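Gramex Fatau two-arm robot: what it cost us, and whether I'd buy it again

Posted 7 July 2024 by Fadwa Abdel Rahman

I've put this review off for months because I wanted to be fair. When you've spent this much money on something, you either love it for the wrong reasons or you sulk about it, and I did both before I settled down. So, here goes.

We're a small outfit called Drarkedik. We try out home-help routines — fetching, tidying, putting things back where they live — and we do it in ordinary furnished rooms. Last September we finally had the budget to stop leasing and buy a two-arm unit of our own. We looked at two machines seriously, the Fatau from Gramex and the Zaki. I'll get to the Zaki, but this is mostly a Fatau review with a lot of complaining about spreadsheets in it.

The short version for people who are only here for that: good arms, very good grippers, the cables annoy me daily, and the price on the quote is only the start of what you'll pay. I'd buy it again, but I'd plan the purchase in a completely different order.

Let me start with the money, since that's what everybody emails me about. I'm not going to print our quote because Gramex prices by region and by how many spares you take, and yours will look nothing like ours. What I will say is that I built my budget around the robot as one big line and everything else as a little heap called "extras." Terrible idea! The extras were where all the surprises lived. Shipping came in a crate that needed a lift-gate truck. The insurance company wanted to know what it was, then wanted to know again in writing. We had to have an outlet moved. And then there were fingertips.

Oh, the fingertips. The gripper fingers have black rubber tips, and I love them, they're the best thing on the whole machine. They are also a consumable, just like printer ink. Gramex sells them in packs of 50 and I thought that was a comical number when I first saw it. We went through the first pack faster than I'd planned for and I reordered in a panic and paid for express shipping like a fool. Order the second pack with the robot. Put it in the first-year budget as its own line and don't let anyone talk you into moving it to year two.

Now the grippers themselves. Small hard things are what I judge a gripper on. Anything will pick up a plush toy or a tissue box, they squash a bit and forgive you. Keys are another matter. They're thin, they slide over each other, they fan out, and the ring goes wherever it wants. Our standing test is a bunch of keys and a plastic step stool, the cheap molded kind with raised ribs on top, because the ribs are horrible for thin objects and half the homes I know have a stool like it.

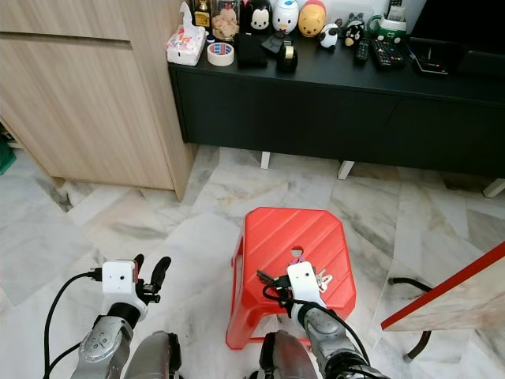
I've had leased grippers that would go at a key ring like a kid with chopsticks. The Fatau's close evenly, and you can set how hard they squeeze without going into a menu inside another menu. It still misses. I don't believe anybody who tells you theirs doesn't. But the misses are boring misses, where it comes up with nothing and you go again, and I'll take those any day over the kind where something shoots under the TV stand.

Each gripper has its own little white camera module, and this is where I need to warn you about the order form. On ours, the gripper cameras were listed as an option, and the option was easy to skip if you were trying to get the total under a certain figure (ask me how I know). We very nearly bought it without them. I'd have been so sorry. When the arm is reaching across something, the view from up top is mostly arm, and the gripper camera is the one you end up watching. If your budget is tight, drop the fancy transport case. Drop the extra battery. Keep the cameras.

The cables, though. Each module has a black cable that comes out and loops down along the outside of the arm, and in my opinion a machine at this price should route them inside. Ours haven't snagged on anything serious, but I think about them every time we work near table legs or chair backs, and I've now bought a bag of soft cable ties and spent an afternoon getting the slack right. Too tight and the wrist complains. Too loose and you've got a loop waiting to hook a drawer handle. Budget for a spare pair of cables. I asked Gramex about an internal version and got a friendly reply with no date in it.

What else did I get wrong? Training time. Gramex includes 2 days with one of their people, and they were good days, I have no complaints about the person or the coffee. But I'd planned as if we'd be running normally the week after, and we were nowhere near it. I'd written down a nice round guess and it was a fantasy. What I should have done was plan by hours. We logged 504 hours of running time before I felt comfortable calling the thing part of our normal work, and a good chunk of that was us learning to set up a room sensibly. If you're paying wages during that stretch (and you are), those wages are part of the price of the robot. Write them down next to it. It looks awful on the page and it's true.

Floors are another one. We work on a lot of tile, some of it shiny and veined, and I was nervous about that after a bad experience with the leased unit, which got confused by anything glossy. The Fatau has been fine for us. Thick rugs are a different story and I'd tell anyone with carpeted rooms to insist on a trial in their own space before signing. Gramex will do one if you push. They didn't offer it to us, I had to ask, and then suddenly it was no trouble at all.

Space, too! Measure more than the doorways. I measured every doorway in the place and was very pleased with myself, and then we couldn't get comfortably between a cabinet and a dining table. Real rooms have furniture at silly angles and things crammed on top of every surface, and you want the robot to deal with that, so don't clear it all away for your trial. Leave the remotes out. Leave the tape out. The demo room at Gramex had one sofa and one plant in it, and of course the robot looked like a genius.

About the Zaki, quickly. It was cheaper up front, and the arms are lighter, and the software is prettier by a mile. I really wanted to like it. What put me off was the service plan, which you can't opt out of and which climbs every year. I ran both over three years and the gap between them shrank to almost 600 dollars, which on purchases this size is nothing, it's a rounding error with a bow on it. After that it came down to grippers, and the Zaki's dropped the keys more than I could put up with. If your work is mostly soft or chunky items I could see it going the other way, and I wouldn't argue with you.

A few smaller gripes and likes, in no order. The fan is louder than I expected and you do have to raise your voice a little. The manual is clearly written, bless whoever did it. The finish shows fingerprints. The emergency stop is big and where your hand wants it to be. Replacement covers take forever to arrive. The charging base has a light so bright that I put a piece of tape over it the first night and the tape is still there.

For anyone putting together a proposal right now, my budget sheet has these lines on it these days: the robot, gripper cameras, fingertips (two packs), spare cables, freight, electrical work, insurance, the service contract, staff hours for learning, and a bit of cash for household stuff to practice on. That last one sounds silly, but you'll want several of everything, and someone has to be able to go to the store without filling in a form. I also hold back a chunk that isn't assigned to anything, and the first year it was gone by spring.

Would I lease first? Yes, if you've never had one. We leased for a year and I grumbled about it the whole time as money down the drain, but I'd never have known to care about gripper cameras or rubber tips otherwise. Try to get a lease where part of the payments come off the purchase. Gramex does this on some units and it's not on their price list, so ask the salesperson straight out and get it in writing.

Four stars out of five from me. The missing one is for the cables, and they can have it back whenever they sort them out. I'll update this after the first big service, which I've already been told will mean a week without it, so I'm pricing a short rental to cover the gap. If anyone has rented a two-arm unit for only a week or so, tell me in the comments what you paid and whether the delivery fee was as ridiculous as the ones I'm being quoted.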